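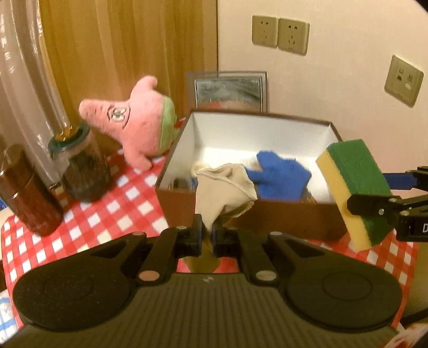 Rurkum Park annual passes, worth it?

Posted 12/30/24 by Nelli Tuominen
2 min read

Rurkum wants $699 for the new family pass. They say the old log flume reopens in January. Anyone buying?

einot
I'll believe it when I'm wet. They've said "reopening" 4 times since I moved here. The colour brochure still shows the chairlift and that's been gone for years.

fongchan_s
Bit harsh. I walked past the flume last week and there's water in the trough.

einot
It rained last week.

Aleksi K
Flume aside, you get the railway and 20 per cent off food. We went enough last year to come out ahead.

Nelli Tuominen
Does the pass cover Fumcombe as well? The website says "partner parks" and names none of them.

siiri_r
It used to. My neighbours got turned away at the gate in spring — get it in writing before you pay.

Aleksi K
Never had trouble at Fumcombe myself.

einot
Did you try it this year?

Aleksi K
No, the year before.

Nelli Tuominen
Right. I've emailed them and I'm holding off until they answer.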